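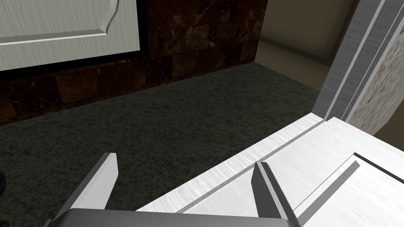
Dark green speckled granite

How I record an episode of the Talebi podcast at home! Write your opening two lines out in full, then put the rest in notes (2000 words is far too many, trust me). Open Skedo, hit record and chat. 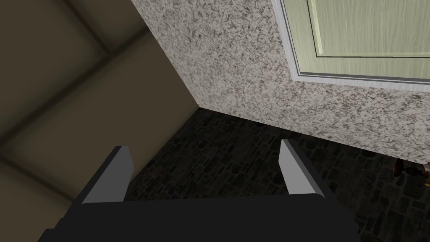 A listener wrote in to say she prays first and only then switches the mic on, and her nerves settle much quicker.

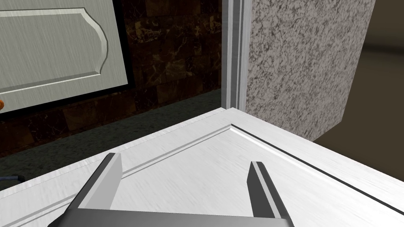

Next, plan the middle. Draw a big box for your main story, then a smaller one inside it for the verse or question, like the recessed moulding inside the border of the white panel. Stop at 43 minutes.

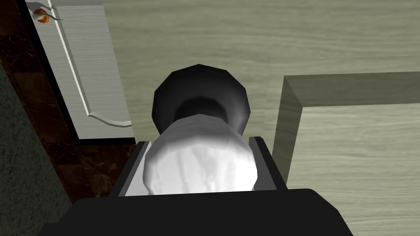

Gripper holding something white and lumpy

Save it twice, then upload to Ilto.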